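La lettre de l'atelier – dimanche 31 mars

La table jaune, les petites boîtes et moi

Bon, il fallait bien que je vous en parle un jour, de cette table. Ceux qui sont passés me voir cet hiver l'ont déjà subie, les autres en ont eu des bouts par mail (pardon à Ho-yin Fu, qui a reçu onze messages sur des nuances de jaune et qui a répondu à chacun avec une patience d'ange). Je vous avais promis dans la lettre d'octobre que je prendrais le temps de raconter comment je trie mes petites affaires, et j'ai laissé traîner. Vous me connaissez.

Pour ceux qui débarquent : chez moi, tout ce qui est plus petit qu'une tasse finit par disparaître. Les vis, les aimants, les clés dont on ne sait plus ce qu'elles ouvrent, les piles rondes, les embouts de je ne sais quoi. Pendant des années, j'ai eu une grande caisse où je jetais le tout, et quand je cherchais quelque chose je renversais la caisse par terre. Ça marchait, d'une certaine façon. Sauf que le jour où j'ai voulu retrouver les charnières de la petite armoire Clodwood de ma tante, j'y ai passé un après-midi entier, à quatre pattes, et j'ai fini par en racheter.

C'est Mohammed-Awal Atinga qui m'a mis l'idée des boîtes dans la tête. Il range ses appareils photo et ses objectifs comme ça depuis toujours, chacun dans sa boîte, et il m'a dit un soir au téléphone que je devrais arrêter d'acheter des tiroirs et commencer par acheter des couvercles. J'ai trouvé ça idiot sur le moment. Et puis j'ai commandé un premier lot chez Flatuta, des petites, noires, carrées ou presque, et je n'ai plus touché à un tiroir depuis !

Pourquoi noires ? Parce que sur du jaune on ne voit qu'elles. J'avais essayé des boîtes transparentes avant, en me disant que ce serait pratique de voir le contenu, mais posées sur une table claire elles s'effacent complètement, je les cherchais autant que leur contenu. Avec le noir, j'entre dans la pièce, je tourne la tête et je sais ce qui n'est pas rangé. C'est bête et ça me suffit.

Parlons du jaune, alors. Je voulais un plan de travail qui réveille. La pièce donne au nord, il y fait sombre dès quatre heures en hiver, et l'ancien plateau gris me donnait envie de faire la sieste. Ho-yin penchait pour un jaune paille, plus sage, et moi je voulais le vrai jaune, celui des imperméables de gamin. J'ai gagné (c'est mon atelier, après tout). Il a fini par admettre que ça allait bien avec les bandes lumineuses, et je garde ce message précieusement.

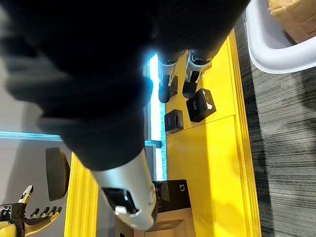 Trois boîtes noires sur le plateau jaune, tout près de la bande lumineuse.

Les bandes, justement, plusieurs d'entre vous m'ont écrit à leur sujet. Ce sont des Neltotska, je les ai eues d'occasion avec leur transformateur et un rouleau de câble dont je n'ai utilisé que la moitié. J'aime bien cette lumière un peu froide, qui tire sur le bleu. Le soir, quand j'éteins le plafonnier, ça donne une ambiance d'aquarium, et j'avoue que je reste parfois là sans rien faire, avec ma tisane. Si vous en installez chez vous, dégraissez bien le support avant de coller, et laissez tranquille une nuit entière. J'ai voulu aller trop vite la première fois et j'en ai retrouvé une par terre au matin, enroulée comme un serpent.

Le rebord sur le côté, lui, c'est la meilleure chose de toute cette table et je n'y avais même pas pensé en la commandant. C'est une simple bordure relevée, du même jaune que le reste, et elle arrête tout ce qui roule. Avant, une pile ronde qui m'échappait, c'était une pile perdue sous le radiateur. Maintenant elle bute contre le rebord, et je la cueille. Si vous avez une table sans bord, un tasseau et de la colle feront l'affaire, il n'y a pas besoin de tout changer.

Il y a aussi un joint dans le plateau, très discret. Au début il m'agaçait. Je m'en sers maintenant comme d'une frontière : d'un côté ce qui attend d'être trié, de l'autre ce qui l'est déjà. Bon, la frontière est assez poreuse, surtout le vendredi.

Ma façon de faire, puisque vous êtes plusieurs à me l'avoir demandée. Je sors une seule catégorie à la fois, je la vide sur la table, je prends une boîte, je mets dedans ce qui va ensemble et je la ferme tout de suite. Fermer tout de suite, c'est important ! Une boîte ouverte, chez moi, elle se remplit de n'importe quoi, j'y ai retrouvé un noyau d'abricot. Ensuite je colle une gommette dessous, avec un numéro, et j'écris dans un cahier ce que contient le numéro. Le cahier, c'est un Dinsa à petits carreaux, couverture souple, et il est déjà tout taché de café.

J'en suis à 156 boîtes numérotées. Oui, je sais. Mais 54 d'entre elles sont encore vides, elles attendent leur tour sur l'étagère, donc ça n'est pas si grave que ça en a l'air (c'est ce que je me dis). Le plus long a été la visserie, évidemment. J'ai compté les vis un dimanche de pluie, par curiosité, et je suis arrivée à 1 610, dont un bon paquet que je n'utiliserai jamais de ma vie. J'en ai mis de côté un grand pot pour qui en voudra, il suffit de m'écrire.

Quelques ratés quand même, pour être complète. J'ai d'abord collé les numéros sur les couvercles, et comme les couvercles sont tous pareils, j'ai mélangé deux séries dès la première semaine. Numérotez le fond. J'ai aussi pris un modèle trop petit pour les crochets de tableau, ils dépassent, le couvercle bâille, et ça me fait grincer des dents chaque fois que je passe devant. Et puis le noir prend la poussière, il faut le dire, un coup de chiffon sec de temps en temps et on n'en parle plus.

Prochain chantier : les fils et les rubans. Ma voisine me dit que les boîtes ne conviendront pas du tout et qu'il faut des bobines sur des tiges, au mur. Je n'ai pas encore d'avis. Si vous avez une solution qui tient depuis plus de six mois, envoyez-moi ça, avec les défauts aussi, ce sont les défauts qui m'intéressent. Mohammed-Awal m'a déjà prévenue qu'il ne voulait plus entendre parler de couleurs avant l'été, donc pour le choix des tiges je me tournerai vers vous.

Et pour les personnes qui avaient réservé une place à la matinée de tri, je vous réponds une par une cette semaine. Apportez votre caisse en vrac, la mienne est vide maintenant, je vous la prête pour les restes !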